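The Cargo Drone Will See You Now, Weather Permitting

Brerkine has sold the same promise three times. In its first pitch, the company's pilotless cargo plane was going to link small towns that lost their freight service years ago. In the second it was a medical lifeline. Now it is "middle-mile infrastructure," a phrase that appears nine times in the brochure and is defined in none of them.

The aircraft is called the Osa. It takes off straight up on a row of electric fans, tilts forward and flies on a fixed wing, and it is supposed to carry 691 pounds over a distance the company describes as regional. I asked what regional meant. A spokesman told me it depended on the route. I asked about the route, and he told me it depended on the customer.

The customer, for now, is Hidayat, a parcel carrier that has signed for 36 of them. Signed is a flexible word in this business. The agreement is a letter of intent, no deposit has changed hands, and either side can walk away before certification. Hidayat's fleet manager, Sugeng Majimbun, was cheerful about this when we spoke. "If it works, we're early," he said. "If it doesn't, we've lost some lunches."

I like Majimbun, and I think he has the best seat at the table. The people with money in it are sitting somewhere else.

Take the batteries. Lifting off vertically is the most punishing thing you can ask of an electric aircraft, and the Osa has to do it at the start of every trip and then land the same way with whatever charge is left. Brerkine says its packs will last 3,000 cycles. That figure comes from cells tested on a bench at room temperature. When I asked for numbers from packs that had been flown, I was sent the bench results again, in a nicer font.

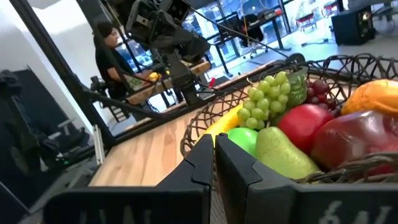

Then there is the matter of who is watching. "Pilotless" turns out to cover a lot of people. Each Osa needs a supervisor on the ground, a crew to swap the pack and load the bay, and somebody at the far end to do it all over again. The company's plan has one supervisor handling up to 5 aircraft. Regulators have not agreed to that, and the test flights so far have used a supervisor apiece, plus a second one standing by. Do the math at that ratio and the savings over a two-seat turboprop get very thin.

Everett Strickland flew one of those turboprops for most of his working life and now advises Fatodetti, which makes the Osa's fan assemblies. You would expect him to be a believer. He is, up to a point. "The airplane flies," he told me. "I've watched it fly. What I haven't watched is anybody make a dollar with it in sleet."

Sleet matters. The towns on Brerkine's own map are cold, windy places with short runways, and the old planes served them because they could carry ice on the wing and still get home. The Osa has no de-icing system yet. One is planned, but it will add weight, and every pound of it comes out of the payload or the range. The brochure gives both at full value.

Brerkine flew twice in November and canceled the rest of the month's schedule. The company blames paperwork. It may be telling the truth, though a local airport log I was shown lists the reason for four of those cancellations as wind.

None of this means the thing can't be built. Helicopters were once a bad idea too, and the fans really are quieter than I expected. From the parking lot I could hold a conversation while the Osa hovered. But I have been to enough of these demonstrations to notice what gets left out, and in this one the cargo bay was empty. I asked to see a flight with a load in it and was told the next round of tests would cover that. The man who told me didn't have a date.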